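# Chapter 4: Coordinates and Scale

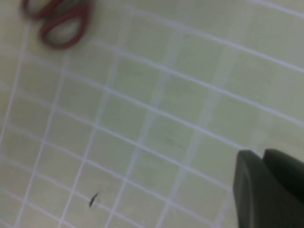
*Fig. 4.1 A square grid seen at an angle. The squares look larger towards the upper right and smaller towards the lower left.*

A position on a flat surface can be fixed with two numbers, provided that three things have been agreed: a starting point, two directions and a unit of length. The starting point is called the origin. The two directions are called axes, and in this book they are always at right angles. The numbers are the coordinates of the point.

In Chapter 3 distances were measured along a single line. The present chapter extends the method to the plane. Readers who have not met negative numbers on a line should work through Section 3.2 first.

## 4.1 Grids on plans and maps

A grid is a set of evenly spaced lines parallel to each axis. On a plan drawn to scale, each square stands for a fixed area of ground. The Tilell survey, used in the exercises at the end of the chapter, has squares with sides of 600 metres. A square on that plan therefore covers 360,000 square metres, or 36 hectares.

Grid references are given with the easting first and the northing second. The order matters: the point (9, 4) lies nine units east and four units north of the origin, whereas (4, 9) lies in a different part of the plan altogether.

A drawn grid keeps its proportions only when viewed square on. Seen from one side, equal lengths no longer look equal and parallel lines may appear to meet. Measurements taken from such a view must be corrected before use. The correction is left to Chapter 9.

## 4.2 Reading between the lines

Few points fall exactly on a crossing. The usual practice is to divide the side of the square into tenths by eye and give the reference to one decimal place. Naylor and Naidu set this as a classroom task using the Akska sheet – their method is followed in Exercise 4B.

**Example 4.1** On the Tilell plan, a well stands at (2.5, 4) and a gate at (4, 4). Find the distance between them.

The northings are equal, so the distance is the difference in eastings: 4 − 2.5 = 1.5 units. Each unit is 600 metres, giving 900 metres.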